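How to Get Scuff Marks Off a Gray Metal Storage Bin

By Tracey Lockwood

Most advice on cleaning painted or bare sheet metal comes from people selling a bottle of something. I have tried a fair number of those bottles and I remain unconvinced. Start with the cheap methods.

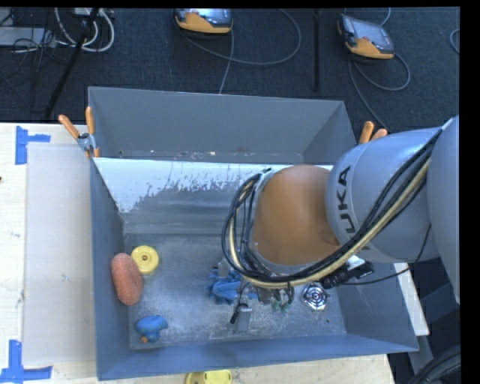

First, work out whether you have a scuff or a scratch. Run a fingernail across the mark. If the nail catches, material is missing and no cleaner will bring it back, whatever the label says. If it slides over, you probably have something rubbed onto the surface, and you can do something about that.

What you need: dish soap, warm water, two soft cloths, baking soda, a plain white pencil eraser.

1. Empty the bin and shake out the grit. Wiping grit around makes new scratches.

2. Wash with soapy water and dry it fully. Look again in daylight. A lot of "permanent" marks are gone at this stage.

3. Try the eraser on what is left. Short strokes, light pressure. It works on rubber marks and does very little for anything else.

4. Mix baking soda with a little water into a paste. Test it on the underside first - it can dull a glossy finish. Leave it on for 5 minutes, rub gently, rinse.

5. Dry the seams and corners, where rust likes to start.

I would skip steel wool entirely. Remzi Dursun wrote in to say he uses the finest grade on his bins and it leaves no trace. Maybe so. Mine came out with a cloudy patch that I can still find from across the garage.

Vinegar is the other favorite. On bare galvanized metal it can eat into the zinc, so I don't use it there, and on paint it did no better than soap for me.

As for touch-up paint, the color never quite matches. If the bin lives under a bench, leave the marks alone. If bare steel is showing, dab on some primer and paint anyway, and let it dry overnight before you load the bin again.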